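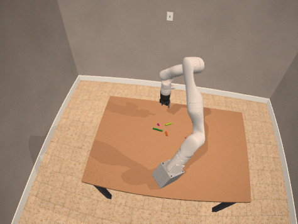 Brulbridge tests grippers, arms, cameras and controllers for people who are deciding whether to buy them. We started because too many of the claims made for this equipment come with a video and no conditions attached. A supplier shows one good pick, the buyer signs, and a month later the thing is sitting under a dust sheet. We run a lot of our first comparisons in simulation, on a plain table with a white arm, a black gripper and a few small colored pieces lying near the middle, and we don't pretend that such a table is a factory. It is where a bad idea can fail cheaply. Plenty of them do.

## What we do

Most clients come to us with two products and a hunch. They want to know which gripper holds on to small parts, or whether the more expensive camera is worth the extra money, or why a controller that worked in the sales demo keeps overshooting in their own cell. We write down the question first. This takes longer than people expect, and sometimes the job ends there, when it becomes clear that the question was really about the fixture, or the lighting, or the way the parts arrive.

If there is still a question left, we build the setup in simulation and run each candidate through the same starts. Same arm, same objects, same places. Change one thing at a time. We know how dull that sounds. Half the comparison reports that get sent to us for a second opinion changed the gripper and the camera together and then gave the credit to the gripper.

After that, the ones that are still standing go onto hardware. We won't sign a report based on simulated runs alone, and we have lost work over it.

## What we don't believe

We don't believe a success rate without the failures next to it. "It dropped the part" can mean the fingers closed early, the pads slid, the camera put the part in the wrong spot, or the arm moved off before the grip had settled. A number that lumps those together tells a buyer very little.

We don't believe in universal grippers. We have tested several products that use the word.

We are also wary of our own simulator. Contact is the hard part – two fingers pressing on a small block is a simple thing to draw and a difficult thing to get right, and a friction setting that is a little too kind will make every gripper look good. Shadows and patchy surface color give us almost as much trouble. 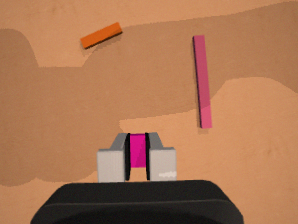

A camera that finds a block on an evenly lit surface may lose it when the light changes, so we vary the lighting and the table's coloring and report the results separately. If a vendor asks us to leave out the darker runs, we say no. It has come up.

## How we got here

Oi-ling Su founded the company after some years of installing arms for other people and then being called back to explain them. The first project, Plindance, was meant to be a tool for ranking grippers with a single score. We dropped the score. It moved every time someone adjusted the weighting, and people on the receiving end would read the top line and nothing else. The name stayed with our test bench software, mostly out of laziness.

The second project, Trosano, is our set of pick and place trials. It now holds 2657 recorded runs, and each one is kept whether it flatters the equipment or not. A share of the early ones are poor by our present standards. We didn't log the controller settings properly until the September after we opened, so those runs are marked and we keep them out of comparisons.

Lu is our newest piece of work and the one we are least sure of. It tries to predict, from simulated runs, which grippers will have trouble on real parts. So far it is good at spotting the terrible ones, which an experienced technician can also do by picking them up. We will publish something when it does better than that.

## Who we are

There are four of us. Two work mainly on the simulation side and two on hardware, and the arguments between them are a large part of how the method got written. Oi-ling reads every report before it goes out and has a habit of crossing out adjectives.

We don't sell robots, take a commission on them, or accept free units that we get to keep. Loaned equipment goes back when the testing is done. Vendors can read a draft and correct matters of fact, such as a wrong firmware version. They can't change the findings.

## Working with us

Send us the part you need to pick up, or a drawing of it, along with what you have tried. A short note about what went wrong is more useful than a product brochure. We will tell you whether a test is likely to answer anything. Simple comparisons usually run to 4 weeks, longer if hardware has to be shipped to us, and it often does.

If you already know which gripper you are going to buy and want a report that agrees with you, please save your money.

Page last revised 6 February 2018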